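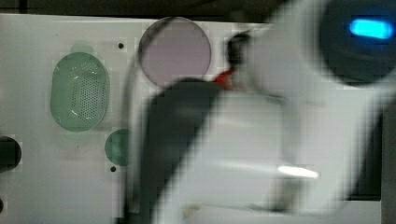 Our makerspace has been invited to run a table at the Drusow open day on 13th November, and I have somehow ended up as the person planning it. We have one small arm on loan from Yau, and my idea was to let visitors watch it work over a white panel like this one, with round and oval openings in it and inserts in different colors, the green oval grille and the big mauve circle and so on. I went to a similar demonstration in October at the Grutitico building and the families there were glued to it, my own two included, so I know the idea is good. What I don't know is how to run it for a whole day. Ours is meant to go from ten until four, and the organizers tell me they had 2618 people through the doors last year (all the tables together, thank goodness, and not just the one!). Should the arm run the whole time, or should we have set showings? How close can people stand? And what do you say while it is moving? I am fine talking to grown-ups about it, but a row of seven-year-olds scares me a little. Any advice from people who have done this would be so welcome - I have read plenty about building these things and almost nothing about showing them to the public.

Posted by marigold_tess

Wiroj Ratanaporn

Hello Tess, and good for you for taking it on. I have done five or six of these days now, mostly with the Drakunora club, and I still get nervous the night before, so you are in good company.

I would go with set showings. We ran ours nonstop the first year and it was a mistake. People drift up in the middle, they have no idea what they are looking at, and they drift off again before the good part. The year after, we did a showing every half hour, about ten minutes each, with a cardboard clock on the table showing when the next one would start. Children love the clock and will come back and drag their grandparents with them. In between showings you can switch the arm off, drink something, and talk properly with the people who have real questions. There are always a few, and they are often the best part of the day.

As for distance, please don't guess. Look in the manual for your arm to see how far it reaches, then ask the people who are lending it to you what they want between it and the public. They will have an opinion, and it is their arm! We put up a proper barrier, waist high, because tape on the floor did nothing at all with small children. Keep one person at the stop button who does no talking. I mean it, no talking, not even to friends who come by. The talker will turn their back on the arm sooner or later, everybody does.

Now, the seven-year-olds. Give them something to guess before the arm moves. With a panel like yours you could say "which color do you think it will go to next?" and let them shout. Green will win, it always does. Then run the move, and run it slowly. We slow ours down a great deal for visitors, partly for safety and partly because a quick move is over before the people at the back have found a gap to look through. If it goes wrong, say so cheerfully and start again. We had a little boy in a dinosaur hat who clapped harder for the misses than for anything else.

One more thing that took me far too long to learn: bring your own extension cord, and a second one. The table they promise you beside the outlet is never beside the outlet. Also a cloth for wiping the panel, because people will want to feel the little perforations in that grille, and I would let them do it between showings, with the power off.

Do come back and tell us how it went. I would love to hear.

pbk1997

Set showings, yes. Also raise the panel or tilt it up. Ours lay flat on a low table at the spring fair and only the front row saw anything. 38 inches off the floor worked for us with a step for the little ones, but check your stand is heavy enough.

oldharbor_jen

I can't help with the robot side, but I was a visitor at the Grutitico one too (with three grandchildren) and what I wanted most was somewhere to sit down. A couple of benches off to one side would have kept us there another twenty minutes. And could whoever is speaking please have a microphone, even a cheap one - those halls are so loud and I missed most of what the nice young man was saying. The children told me all about it in the car afterward, but I don't think they got it quite right.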